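Urnisix shop-shelf set, notes on version 8

Stutberg wants to know whether its two-finger gripper can tidy a housewares shelf. We doubt it. The 3000 clips show bare hands doing the job, as a yardstick for the Duggan and Ustico grippers.

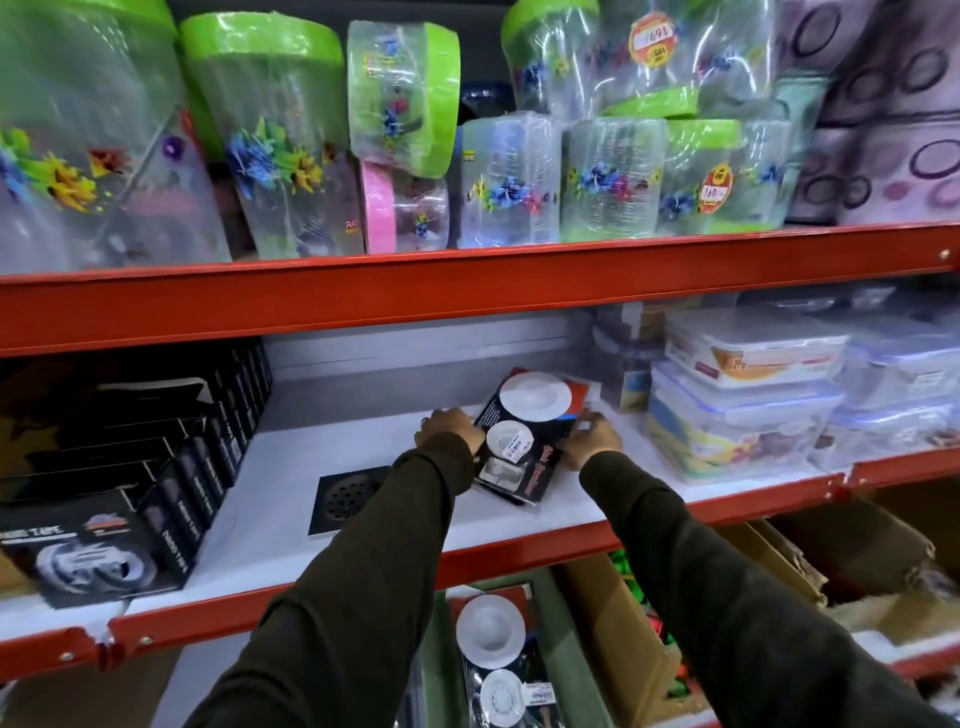 Carded goods are the easy part, or so both makers claim. Neither has shown us a card being straightened with stock on either side.

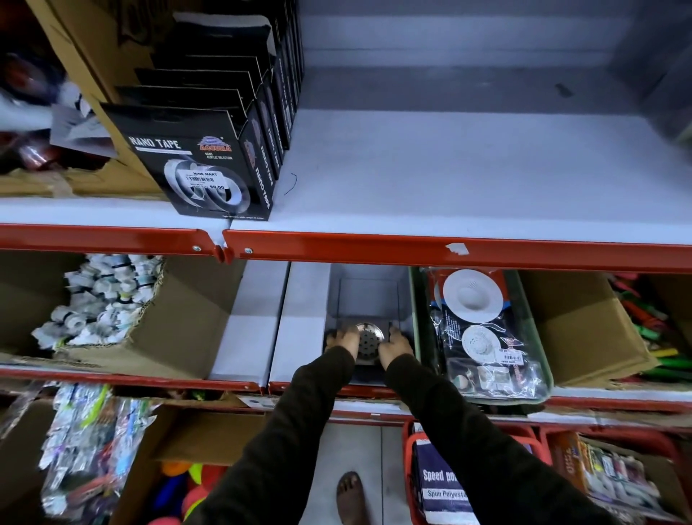

Loose steel strainers are worse. We tried 13 fingertip shapes and would not recommend any yet. Scores come from one arm, so treat them with care.
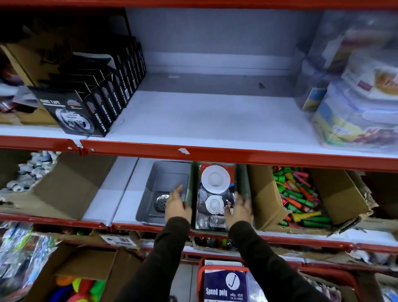
Known problems

Sleeves hide stock in 41 clips. Depth is poor on clear plastic.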